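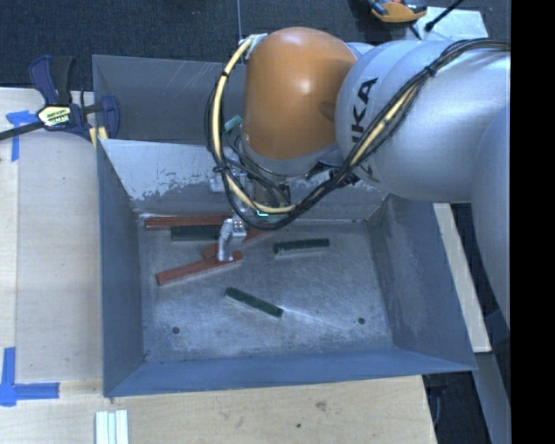

Storing wooden blocks in a metal bin

ldesmet
May 16, 2026
I have a set of long, thin wooden blocks, dark green and reddish brown, and want to keep them in a shallow sheet-metal bin with sloped sides. Does the metal hurt the paint? They were in a cardboard box until December and the box gave out.

Wouter D
Paint is fine if it has cured. Mine have been in a steel tray from Hidholm for years. What you get is gray rub marks on the corners, and they come off with a damp cloth. The tray looks worse than the blocks do.

marloes_p
I disagree about the rub marks. On green you hardly see them, but on the brown ones they stayed. I put a sheet of felt in the bottom and had no more trouble.

Wouter D
Felt holds sawdust. I tried it and took it out again after a month.

marloes_p
Then shake it out. It takes a minute.

stijnvdb
What finish is on them? If it's a water-based stain with nothing over it, it will wear on anything, metal or cardboard. Two coats of clear and you can keep them where you like. Sand the edges first with 1000 grit, very lightly. Don't go to 2000, the clear won't grip.

ldesmet
They came from Kuipers already colored. I don't know what's on them. The grain shows through a little.

stijnvdb
Sounds like stain. Try a wet white rag on one end. If color comes off, seal them.

Lungile
Does your bin have holes in the bottom? Mine has two small ones and I left them open so it doesn't hold water in the garage. Also, sloped sides are good for getting your fingers under a long block. In a straight-sided box I always ended up tipping everything out.

Wouter D
Agree on the slope. You lose some room at the bottom, though. Sixteen blocks was my limit in one layer.

Lungile
Why one layer? I just drop them in.

Wouter D
That's where your dents come from.

ldesmet
Did the rag test. A bit of green came off, no brown. I'll seal the green ones first and leave the felt out for now.

marloes_p
Do the brown ones too while the can is open.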